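Search
Search this site
Enter keywords
Go

Hosico to Open Furniture and Housewares Reuse Store in Sturnisville

STURNISVILLE, April 16, 2026. Hosico, a seller of secondhand furniture and household goods, will open its second store next month in the former Radu carpet building on Edau Street. The new store will take in used furniture, glassware, dishes, lamps and small household items, and will sell them to the public six days a week.

The company has operated its first store on the north side of Sturnisville for 11 years. That location will stay open with its present hours and staff. Larger pieces, which have been hard to display there, will move to Edau Street over the next few weeks.

"We have been turning away dining tables and wardrobes for a long time because we had no place to stand them," said Tudor Sârbu, owner of Hosico. "People would call with a good table, and we would have to tell them to try again in a month. The Radu building gives us the floor space to say yes."

Hosico signed the lease in March. Work on the building has included new lighting, repairs to the loading door and a ramp at the customer entrance. The tiled ground floor was kept. A small office at the rear has been turned into a room for testing lamps and other electrical items before they are priced.

The store will be divided by type of goods. Tables, chairs and cabinets will be on the ground floor near the loading door. Glass and china will be on shelves along the east wall, and rugs and textiles will be on the upper level, which can be reached by stairs or by the freight elevator.

Household goods can be brought to the store without an appointment during business hours. Furniture that needs two people to lift should be booked in advance by phone. Hosico offers pickup within the Sturnisville city limits, and the charge depends on the number of pieces and whether there are stairs.
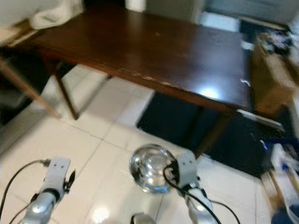
A clear glass bowl and a long dark brown wooden table.

Sellers may choose a cash offer on the day or a consignment agreement. Under consignment, an item stays on the sales floor for up to 100 days. If it has not sold by then, the owner may collect it or let Hosico lower the price. Items left after the end of an agreement are donated to local charities.

Pieces do not have to be in perfect condition. The store accepts furniture with surface scratches, worn edges and faded finishes as long as the joints are sound. It does not accept mattresses, cribs, car seats, particleboard furniture with water damage or anything with signs of insects. Glassware must be clean and free of cracks. Sets of dishes with missing pieces are accepted and sold by the piece.

"A worn edge on a solid table doesn't bother most of our customers," Sârbu said. "A lot of them plan to sand it and refinish it anyway. Some want it left just as it is. What we look at is whether it stands level and whether the legs are tight."

Hosico sold 581 pieces of furniture last year from its first store. Dining tables and bookcases sold the fastest. Large entertainment cabinets were the slowest, and the company will accept only a limited number of them at either location.

Prices will be marked on paper tags with the date the item was put out. An item that has been on the floor for a full month is reduced, and the new price is written on the same tag. The company does not hold items without a deposit. Buyers have a week to collect furniture after payment and may arrange delivery at the register.

The Edau Street store will also have a workbench area where customers can have basic repairs done. Services at opening will include regluing loose chair joints, replacing drawer pulls and cutting glass tops to size. Full refinishing will not be offered. A list of local refinishers will be available at the counter.

The store will hire for sales, receiving and delivery positions. Applicants for delivery jobs must have a valid driver's license and be able to lift heavy items. Applications can be picked up at the first store and returned there in person. Interviews will be held before the opening, and all new employees will be paid for their training days.

Parking is available behind the building and on the street. The rear lot is entered from the alley and has spaces near the loading door for customers dropping off or collecting goods. Trucks and trailers should use the rear lot only, as the front curb is a bus stop.

The opening date and store hours will be posted at both locations. Glassware and dishes for the new store are already being accepted at the first store, and furniture bookings for Edau Street are now open.

About Hosico

Hosico buys and sells used furniture and household goods in Sturnisville. The company is privately owned and also provides estate clearance and local delivery.

Media contact: Tudor Sârbu, Hosico, Sturnisville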